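Temps de lecture : 4 min
Dernière mise à jour : 27 octobre 2026
Rechercher dans le manuel… Tapez un mot-clé

Chapitre 2
Pliage et mise à plat des articles en maille

2.1 Objet du chapitre

Le chapitre précédent traitait des étoffes tissées, dont les fils de chaîne et de trame se croisent à angle droit et limitent la déformation. La maille se comporte autrement. Elle est formée de boucles imbriquées qui s'ouvrent et se referment sous la traction, dans le sens des colonnes comme dans celui des rangées. Un pull ou un gilet n'a donc pas de contour fixe : sa forme à plat dépend de la façon dont il a été posé.

On étudie ici la mise à plat, le repérage des lignes de pliage et le pliage proprement dit. Le séchage et le défroissage relèvent du chapitre suivant.

2.2 Vocabulaire

Bord-côte : bande de maille à côtes, plus élastique que le reste de l'article, placée au bas du corps, aux poignets ou à l'encolure. Les côtes sont visibles sous forme de lignes parallèles.

Ligne de couture : jonction de deux panneaux. Elle est moins extensible que la maille qui l'entoure et sert de repère pour l'alignement.

Faux pli : pli non voulu, formé à la pose ou sous l'effet d'une pression prolongée.

Boulochage : formation de petits amas de fibres en surface. À ne pas confondre avec les peluches rapportées, qui se retirent à la brosse sans tirer sur la maille.

2.3 Choix du support

Le support doit être plus grand que l'article déployé, manches comprises. Une table convient. À domicile, le lit est le support le plus courant ; sa surface souple présente deux inconvénients. Le vêtement suit les creux de la literie, et la partie qui dépasse du bord tire sur le reste par son propre poids. On place donc l'article entièrement sur le plan — bord-côte compris — avant de lisser.

L'éclairage compte pour les teintes sombres. Sur une maille noire, les coutures et les faux plis se distinguent mal sous une lumière frontale ; une lumière latérale fait ressortir le relief. Les peluches claires y sont en revanche immédiatement apparentes.

2.4 Mise à plat

L'article est posé face contre le support. On aligne d'abord le bord-côte inférieur, puis les coutures de côté, enfin les épaules. Le lissage se fait du centre vers les bords, paume ouverte, sans étirer. Une ondulation persistante le long d'un bord indique en général une tension inégale : on soulève la partie concernée et on la repose. Les manches restent étendues jusqu'à la vérification de la symétrie.

Dans les exercices de la fiche Clernel, le pull de référence a une largeur pliée de 43 cm. Cette cote est celle du panneau central et ne comprend pas les manches, rabattues dans le dos. 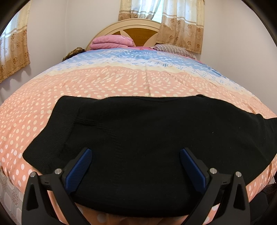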